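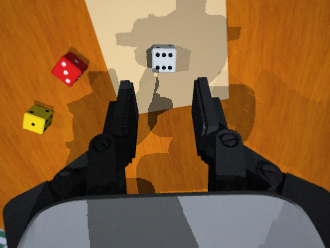 *Wrist view in the simulator: fingers open, white die between them on the paper, red and yellow dice off to the left.*

# Bench tips: teaching a pick by hand or by remote

These notes cover small pick-and-place jobs on a tabletop arm with a two-finger gripper. Most of them apply equally to hand guiding (pushing the arm through the motion yourself) and to remote control from a leader arm or a game controller. Dice make good practice parts. They are small, they have flat sides, and a bad grasp shows up at once.

## Before you record

- Rehearse in the simulator first. We use Ragnarsson for this. A crash there costs a reset; on the bench it costs a fingertip.
- Put the target on a sheet of plain paper. The paper gives you a clear edge to line up against and hides wood grain, which can confuse simple color-based part finding.
- Check where the arm's shadow falls. A shadow that moves across the target during the approach changes its apparent color. Run the approach once with the lights set as they will be for the real job.
- Leave a few other parts on the table. If every recording contains a single object, the arm may learn to go to whatever is there.
- Write down the task in one line, such as "pick up the white die, set it on the tray." Use the same wording for every run.

## Lining up the fingers

Open the gripper wide before you start down. Closing it partway to "save time" makes the approach fussy, and you will clip the part more often than not.

Center the part in the gap while you are still high. From a wrist camera, the fingertips should sit evenly on either side of it. Sideways corrections made low down tend to push the part.

Match the jaw angle to a pair of parallel faces. A cube gripped across its corners will rotate as the jaws close. If it must be gripped at an angle, record that as a separate set.

Stop with the fingertips 2 mm above the surface. Set this as a floor in the controller if yours allows it. Ivow does, under motion limits. For parts resting on paper, measure from the paper.

## Hand guiding

1. Switch the arm to free-drive and confirm it holds its own weight. If it sags, correct the payload setting before going further.
2. Hold it at the wrist housing. Pushing on the fingers loads the bracket screws and puts small errors into the recording.
3. Keep your other hand out of the wrist camera's view.
4. Pause briefly before closing and again after closing. The pauses make the recording easier to cut.
5. Open the gripper fully at the drop point, then lift straight up.

## Remote control

- Scale the input down near the part. One-to-one is fine for travel; one-to-four is better for the last stretch.
- Watch the wrist view for alignment and the side view for height. Judging height from the wrist view alone is the usual cause of paper tears.
- If the delay is noticeable, move and wait. Chasing the picture gives a wavy path.
- Rest your elbow on the bench. Tired arms show in the data.

## How many runs

For one part in a fixed spot, 8 clean runs are enough. For a part that may lie anywhere on the sheet, start with 16 and spread them out, corners included. Turn the part between runs.

Throw out any run with a dropped part unless you are recording recoveries on purpose. Keep recoveries in their own folder.

## Upkeep

- Check the finger screws before each session. Slotted heads need a driver that fills the slot.
- Wipe the fingertips with a dry cloth. Oily tips slip on smooth plastic.
- Replace the pads at 3,000 cycles, or sooner if they shine.
- Re-zero the gripper after any pad change. Old recordings will close short or long otherwise.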